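Do I need a tea caddy?

July 16, 2021

I distrust any kitchen item that organizes another kitchen item. Tea already comes in a box. Still, Socorro Villca swears by hers, so for 3 weeks I've been giving counter space to a wooden one with slatted sides and a handle.

It's light, it carries well, and I drink the same tea I drank in March.
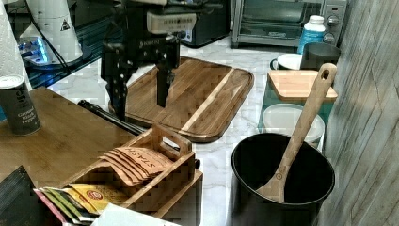
The board stays, I guess

The striped cutting board is harder to argue with. I was told the raised rim would catch tomato juice. It catches some. The rest goes on the marble, same as before — and this thing is large, so it eats the space in front of the toaster and the toaster oven. I do like the one pale strip.
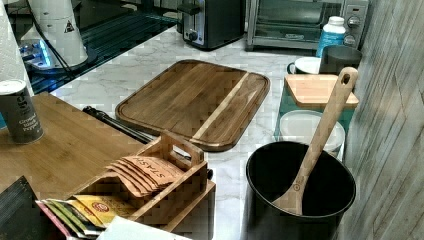
Photo: Bienvenido Macapagal

Having both a toaster and a toaster oven is the next fight. Bienvenido says toast from the oven tastes wrong. I can't tell. The pepper can live wherever it wants.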